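PRESS RELEASE
For immediate release – 12/01/2025

Plasbridge workshop members finish home-built robot arm that picks up computer processors

Getodport arm and gripper put together on evenings and weekends for £1,077, plans to go out free in April

PLASBRIDGE – Members of the Plasbridge Shared Workshop have finished the first working version of Getodport, a robot arm with a two-finger gripper, built to take processors out of old computers and put them in a tray for sorting. Eighteen months, on and off. Mostly off in the summer.

The project grew out of the workshop's computer repair bench, where donated machines are stripped, tested and sent back out. Lots of the work is the same small job over and over. Open the case, lift the processor, check it, put it somewhere safe. A dropped processor can be a dead processor, and tired fingers drop things at nine in the evening.

So the idea was simple enough. A small arm that does the lifting and placing, while a member gets on with the drives and the cleaning. No factory arm, no big budget, nothing that can't be mended in the same room it was built in.

Getodport has now logged 2,344 moves in testing. A move is one pick and one place, in that order, and a fumble still counts as a move. The workshop is publishing the full log with the plans, fumbles and all.

The gripper

Most of the time went on the gripper. The first had a single moving finger pushing against a fixed one, and it shoved everything sideways. The second was too wide to get into a case past the drive bracket. The third is the one in use now – black all over, two fingers on pivoting links, held together with hex-socket bolts. One finger is a long link and the other is a shorter bracket, so it can come at a chip from an angle with other parts in the way. 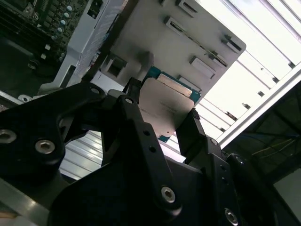 Grip force was the next headache. Too little and the chip slides round between the fingers, too much and there is a risk of marking the edge. The answer was slow closing, a lower motor current and a pause before lifting. The pause is less than a second. It cut the fumbles more than any other change, and it cost nothing.

Bolts work loose. Anyone building one should expect this. The pivots get checked at the start of each session with a hand key, and there is a line for it on the sheet by the door. Thread lock is fine on the outer bolts. Keep it off the pivots, the team found out the hard way and lost a whole evening to a seized link.

The camera sits at the wrist and looks out past the fingers. That means the gripper takes up a good chunk of the view, which is a nuisance for some jobs and very handy for this one, as the fingertips are always where the camera expects them to be. Bright light is a bigger problem. The shiny top of a processor throws it straight back, and the printed markings can vanish completely. Moving the lamp helped. Moving it again helped more.

Cost and parts

Total spend on parts is £1,077, including the two grippers that didn't make it. Tools not counted, as the workshop already had them. The motors were bought second hand from Honkanen, a small parts dealer on the Plasbridge trading estate, who also let the team send back two that buzzed. The bolts, brackets and wiring came out of the stock cupboard wherever possible.

The control software is called Filel and was written by members for this build. It runs on an ordinary desktop. It does three jobs: reads the camera, moves the arm, and writes down what happened. There is a big stop button on the screen and a real one on the bench. The real one is the one to use.

Filel isn't clever. It needs to be told roughly where the chip is and where the tray is, and it works out the last bit itself. If somebody nudges the bench it has to be told again. A better way of doing this is being worked on but will not be in the April release.

The tray

Getting hold of a processor was only half the job. Putting it down flat turned out harder. Early on, the arm would let go with one corner sat up on the rim, and then the next move would knock it. The tray and its panel were changed four times. Members also wanted somewhere close by for memory modules, which the arm does not handle yet, so slotted holders were put on the same panel for loading by hand. 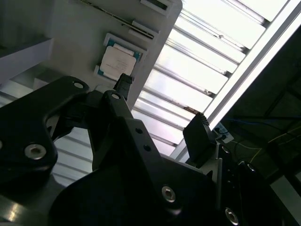
Bryony Catterall
Press and membership, Plasbridge Shared Workshop

The current tray is white plastic, set into a light grey panel, and holds the chip by its edges. White was picked because the camera finds a green edge against it far more easily than against the darker one used before. The opening is a touch bigger than the chip. Go too tight and the fingers have to press down, and pressing is where things go wrong. Go too loose and the chip can turn. The right gap was found by filing, trying, filing again. The mesurements are in the plans.

The panel is fixed at a tilt, which puzzles visitors. With it flat, the wrist had to bend to the very end of its travel and the cables pulled. Tilted, the arm comes in more easily and there is slack to spare. Cable routing is still not pretty. It works, it stays out of the way of the fingers, and tidying it is on the list.

What it can't do

Plenty. It does not open cases. It does not undo coolers or clean off old paste, both stay hand jobs. It will not work with every size of processor, and anyone hoping to use it on laptops should wait. It is slower than a person with a steady hand and probably always will be. It also should not be left running on its own, and workshop rules say a trained member stays at the bench whenever the power is on.

There were also a few weeks when it refused to home properly after a cold night. Cause never found. The fix was to run the joints back and forth for a minute before starting, and that is now step one on the sheet.

Who built it

The workshop has 45 members, and most have had a hand in Getodport at some point, even if only holding a torch. The core work was done by a smaller group who met on build evenings. Backgrounds are mixed: a couple had done some electronics, others came from woodwork and bike repair. None had built an arm before. The woodworkers were, it should be said, much better than everyone else at marking out holes.

The group is happy to hear from schools, repair cafes and other workshops who want to have a go. A copy of the build should be possible for a good deal less than the first one, as the wrong turns have already been paid for.

What happens next

Plans, parts list, the Filel code and the test log will be released in April, free to use and change. Before then the team wants to finish a second gripper to the same drawings, built by members who didn't work on the first, useing only the written instructions. Anything they get stuck on will be rewritten. There are already notes in the margin of page one.

After that, memory modules. The fingers are the wrong shape for them, and new tips are being sketched.

The repair bench has over 1,000 old processors in boxes waiting to be sorted, so there is no shortage of work for it.

Open evening

The workshop will hold an open evening when the plans are released, with Getodport running and the two older grippers out on the table for people to handle. Free entry, tea and biscuits, children welcome with an adult. Date and time will go up on the noticeboard and the website once the hall booking is confirmed. Parking is tight so please walk or share a lift if you can. Step-free entrance is round the side, ring the lower bell.

Notes to editors

Getodport is written with one capital, at the start. Same for Filel.

Plasbridge Shared Workshop is a member-run space with benches for wood, metal, bikes and electronics. New members are welcome and no experience is needed. Inductions are run monthly.

Visits to see the arm can be arranged through the press desk. Please give a few days' notice so a trained member can be there to run it. Filming is fine, but no flash near the bench as it upsets the camera.

Both photographs may be used free of charge with credit to Plasbridge Shared Workshop. Larger versions on request.

ENDS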